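August, test kitchen, gone 4pm

Third go at the cider and mushroom pie filling. I used 300 ml of the Robles dry this time and let it bubble right down before the stock went in, and oh, it's so much better! Soledad had two helpings (and pinched the crust off mine).
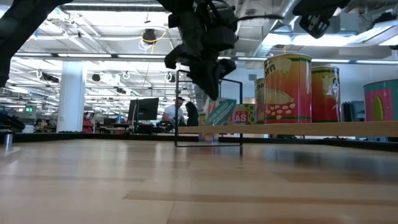 Still a bit sharp at the end though. Next batch I'll try 233 g of leeks, cooked slower, and maybe a spoon of mustard. Xóchitl wants thyme, I'm not sure.

Need more flour.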